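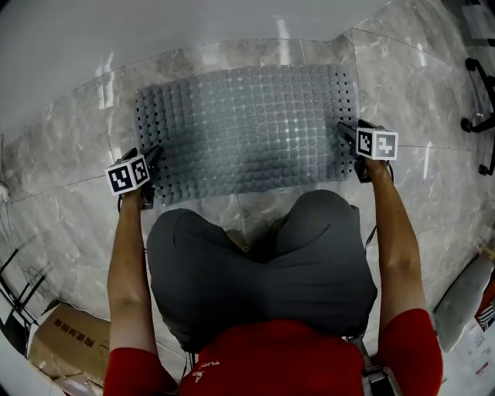
Two hand-held grippers, one gray foam panel: a demonstration in progress, recorded from the demonstrator's own point of view.

Okik Puts 243 Hours of People Handling Foam Where Robots Can Study It

Soft Goods collection covers 47 tasks, most of which a reasonably patient adult can do without thinking, which was the difficulty

6 April 2026 — Okik today released Soft Goods, a collection of recorded demonstrations in which people pick up, turn, fold, stack and pack floppy things so that a learning system can find out how. The collection holds 243 hours of work across 47 tasks. Foam features heavily.

Robots have been good with rigid parts for a long time. A steel bracket keeps its shape between the moment you grab it and the moment you put it down, and it can be relied on to do so again tomorrow. A sheet of foam makes no such promise. It sags in the middle, springs back at the corners and changes its outline depending on where you hold it, and the usual method of writing down a position for every edge gets old quickly.

Okik's approach is to have people do the job and keep the recording. Demonstrators work with a gripper in each hand, so that what gets recorded is done with the kind of fingers a robot will have to make do with. Coded cube markers mounted on the grippers let the software work out where each hand is and which way it is tilted. A camera worn at head height takes in the rest, including floors, furniture legs and whatever cardboard was nearby.

"We hired people who are very good with their hands and then took their hands away," said Rhea Tan, who leads data collection at Okik. "Everyone is terrible for the first morning. By the second day they have opinions about foam, and the opinions are usually correct."

Demonstrators are asked to work at an ordinary pace and to carry on when something goes wrong. A panel that slips and is caught again stays in the collection with a label saying so. An early version of the rules threw those takes out, and the model trained on what was left behaved beautifully until its first slip, after which it stood holding nothing and moved on confidently to the next step.

"It had never seen anybody make a mistake," Tan said. "I have worked with people like that."

The recordings were made in homes, offices and back rooms, on hard floors and on carpet. Okik did not tidy these places first. The company tried tidying for part of November and found that its model had grown attached to one particular bare table, and was of little use anywhere else.

Each task was performed by at least 8 demonstrators. They differ in height, reach and handedness, and also in how they think a sheet ought to be picked up, a subject on which the written instructions are deliberately silent. Some take both side edges at once. Some lift a near corner and peel. One group folds everything in half before doing anything else with it, and Okik has kept their recordings in full.

Every recording comes with gripper positions, opening widths, head camera video and a short plain-language label. The labels were written by the demonstrators themselves and lightly edited. "Panel, again" was changed. "Turn the panel over without letting it win" was not.

First to use the collection is Skeranetti, a packing equipment maker that has been training a two-armed cell to place foam inserts into boxes. Before Soft Goods, its engineers had been collecting their own examples after hours, and had reached a total of 70 before interest fell away. The company expects to show the cell to customers in November.

Soft Goods is open to research groups at no charge on request. Commercial licenses are available from Okik, with terms that fit on two pages — the second is mostly signatures. A follow-up collection, working title Wasitz, will cover bags, sleeves and liners. Recording has begun, and the demonstrators already have opinions about liners.

About Okik
Okik records skilled handwork for use in robot learning. Its earlier collection, Aquino, covered lids.

Press contact
Rhea Tan, Data Collection, Okik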